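Opinion | Work & Machines

Let the Arm Have the Bin

By Rocío Echeverría

I have spent 8 years in returns, and I'd like to say something kind about the robot.
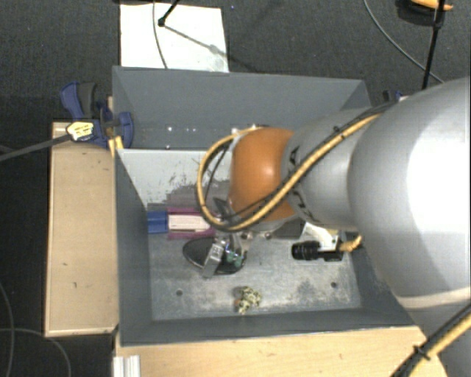 Returns is the part of a warehouse that visitors skip. Everything people changed their minds about comes back to us at Goossens in one great jumble, soft things with hard things, flat packages with odd little lumps of whatever. Somebody has to reach in, take one item out, look at it and decide where it goes. For most of my time here the somebody was me, and my shoulder can tell you all about it!

Now we have 4 arms on the line, and the reaching is theirs. The deciding is still ours, and I love that split. I used to make 589 reaches on a busy Saturday (Hanneke Vanhove sat down and tallied it once, for a bet) and by late afternoon I was deciding badly. I'd wave through a blender with no lid. These days I get the item in front of me on the bench, I can turn it over, open it up, read the customer's note. I catch things. I even fix things, which was never part of the job before and which I would happily do all day.

I don't want to pretend it has been free. Two people on our shift were moved to packing and one of them didn't want to go. The bench is quieter than the old tables, where we stood elbow to elbow and talked about everyone's kids, and I miss that more than I expected. And when an arm gets stuck on something shiny or floppy, the whole rhythm goes and you stand there feeling a bit useless until it's sorted out.

But look at who does the sorting out! Hanneke started here on the forklift. She now knows more about how those grippers hold a thing than the man from Zasard who installed them, and when he comes by he asks her. She got a course and a raise out of it, and she got both because she asked before the arms were bolted down. That's my advice to anyone whose workplace is about to get one. Ask early, while the plans are still on paper and people are in a good mood. Ask who gets trained, and whether it's on paid time. Ask what happens to the hours that get saved. We waited too long on that last one and we're still arguing over it, with a meeting coming up in October.

I'll be at that meeting, and I'll be asking for more bench time and a fifth arm.

Tags: automation, warehouse jobs, opinion

We use cookies to remember your preferences and see which stories get read. Accept all | Manage settings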